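How to run a low-powers game without your players sulking

So you have watched something where an entire galaxy gets by with one or two people who can throw furniture using their minds, and you want your tabletop campaign to feel like that. Good. Now you have to tell four friends that they can't fly.

I did this last November with Skaltstead, a mining moon I had been fiddling with for years, and most of what follows I learned by getting it wrong in front of people who had brought crisps.

Step one: pick your one strange thing

Decide what the special power is in your setting and who has it. In Skaltstead it was the Piras, an order of hermits who could hear metal. They could tell you a bulkhead was about to give way, or that the man across the table had a knife in his boot. It doesn't sound like much until you've played a session in a leaky mine.

Write the rule down in a single sentence. If you need a second sentence you have made a magic system, and someone will find the loophole before the kettle boils.

Step two: give everybody else a trade

Players don't mind being ordinary half as much as they mind being interchangeable. Each character gets a job, a tool that goes with it, and a debt. Our pilot, Festus, had a ship called the Trumer that he owed 373 payments on. He brought this up more often than any wizard has ever brought up his staff.

Step three: fix the dice

I use a plain 100-sided roll, under your skill to succeed. Starting characters get 400 points to spread across their skills, and nothing may go above 70. Hermits pay 150 of those points for the hearing, which leaves them hopeless at driving, cooking and small talk. This is as it should be.

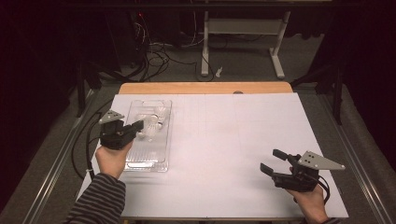

Amedeo Cirillo wrote in to say that 150 is far too cheap. His group tried it, three of them turned up as hermits, and the whole evening was people with their ears pressed to doors. He charges 200 now and makes them roll for headaches.

Fair enough, and I've since gone up to 200 myself. I left out the headaches, having enough of those at the table already.

Step four: let gadgets do the showing off

A grapple line, a jet pack with a dodgy valve, a helmet that sees heat. Gear can be as flashy as you like, provided it can run out, break or be pinched. Give each item a number of uses and cross them off in pen. Pencil invites negotiation.

Don't hand it all out in the first session. I gave Festus a cutting torch early on and he treated every locked door for the next month as a personal insult.

Step five: make the powered villain rare

One is enough. Keep them off stage for as long as you can bear it, and let the players hear about them from frightened shopkeepers. When they do turn up, the party should be allowed to run away. Say so out loud beforehand, as players raised on heroic games will stand there trading quips until they are paste.

If they insist on fighting, let the trades matter. Ours beat a rogue hermit by switching on every ore crusher in the mine and walking up behind him with a shovel.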